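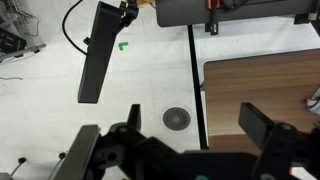 When does a cell have to be reset to its marks? Before every new task, and again whenever anyone has leaned on, nudged or borrowed a table.

That's the biggest change in the Bratar good practice sheet, which went up on the shared drive in May, and I'm delighted with it. The old sheet ran to pages and left the floor tape to "local judgement". The new one fits on 2 sides. Green tape means a position that has been agreed and signed for, and it stays down until the layout is retired. Hand tools go back to the rack before the arm is enabled. Cables get walked from end to end at the start of a shift, by a person, on foot!

Soft goods have their own section at last. Towels, gauze and anything sheer should be laid out afresh for each run, and the operator logs how the cloth was lying as well as whether the grip held. Zhenhua Cai went back through 3,354 old run logs to see how many mentioned the starting layout, and found 162. So there is plenty of room to do better, and the new log form makes it a ten-second job.

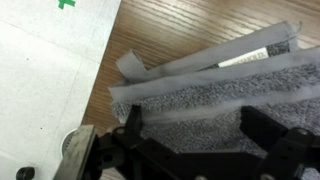 Korkor Quartey wrote in from Sedgwick to say the cloth rule is right but the speed limit near table edges is still too vague, and that her team would like a proper figure in the next version — one they can type straight into the controller. She has a draft and will send it to anyone who asks.

Comments on the sheet go to Ivar Løken, preferably with the clause number.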